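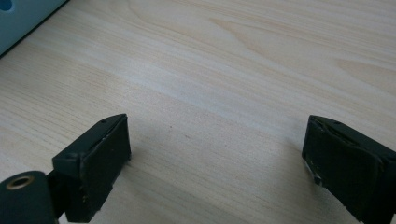
3.2 Rules for starting and ending an episode

Most of the disagreements we had in the first month came down to a simple question: when does a demonstration begin? Two operators at Rostivmont could record the same task with the same hand-held gripper and hand in clips that differed mainly in their opening moments. Ellis et al. style trimming scripts were tried and dropped, as they also removed slow approaches that we wanted to keep.

The written rule we settled on is short. An episode starts with the jaws fully open, nothing between the fingers, and both fingertips in view of the camera on the tool (Figure 2). The operator holds this pose for one slow breath and then moves. The same pose closes the episode. Objects that belong to the task may already be on the table, but the patch between the fingers has to be clear at both ends of the recording.

We were delighted by how much this small rule helped. Of the 1,864 episodes submitted under it, only 168 were sent back, and the reviewers could say why in a line or two. An open-jaw view also gives a free look at the hardware. Scuffs on the black pads are easy to spot in Figure 2, for instance on the right finger, and we now ask reviewers to note pad wear at the start of each session. Pads are replaced after 400 episodes or when a mark reaches the gripping edge, whichever comes first.

Lowri Lewis proposed the one exception in the Kateck protocol. For tasks that begin with an object already in hand, the open pose is recorded as a separate clip and linked by session number – a little more work for the operator, but it keeps the calibration check in place. Ziltero, our review tool, shows the two clips side by side.

Lighting is left to each site, provided it stays the same through a session. We revised the rule text in October, mainly to tidy the wording on pauses, and the version in Appendix B is the one used for all results in Section 4.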